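Siditz Serving Plate, Round, White with Blue Rim
Item 859-W
Sold by Pukcombe Tableware Supply

Product type
Round white ceramic serving plate with a pale blue floral border. Intended for whole fruit, bread and dry pastry. Supplied singly or by the case.

Specifications
Body: glazed ceramic
Outside diameter: 32 cm
Border: pale blue floral, wide rim
Case quantity: 16
Minimum trade order: one case
Country of finishing: Portugal (Teixeira works) 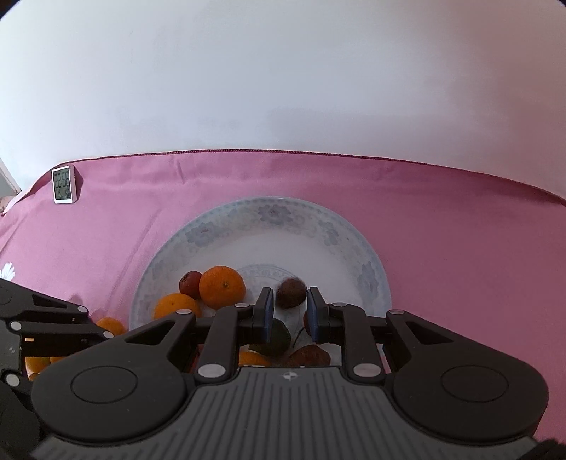 The glaze is food safe on both faces. The foot ring is left unglazed and ground flat. On thin cloth, lift the plate to reposition it. Dragging will pull the fabric and may mark a polished table underneath.

Loading
Place the largest fruit first, toward the middle of the well, and fill the gaps with smaller pieces. Keep fruit off the rim. Round fruit stacked above rim height will roll when the plate is carried, so load it at the table where possible. For quantities that do not fit in one layer, use the matching Siditz bowl.
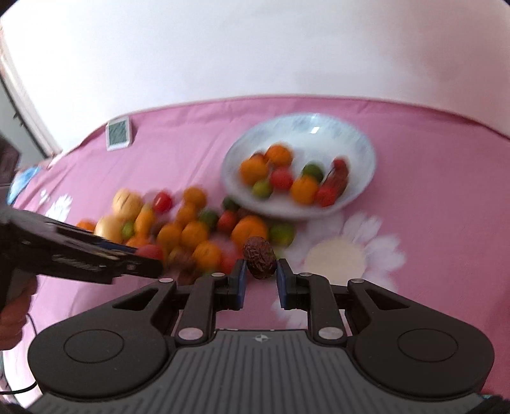 Bowl and plate share the same glaze and can be washed together. Dishwasher safe, upper or lower rack. Do not use under a broiler or over direct flame. Citrus juice does not affect the border, but rinse it off the foot ring before storage. Stack with a felt or paper divider between pieces.
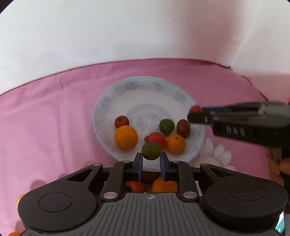 Border color is applied before the final glaze firing, and slight variation in tone between batches is normal. Order all pieces for one table on the same ticket if a close match is required. The well carries a circular blue pattern, which stays partly visible between pieces in a light mixed load such as orange, apple, tomato and lime. A full load covers it.

Related items
Siditz bowl, round
Zarido felt dividers, pack of 16

Availability
In stock, 400 pieces. Trade inquiries: Jaime Carrilho. Replacements and breakage claims: Mireille Gilbert.
Page revised 2023-09-19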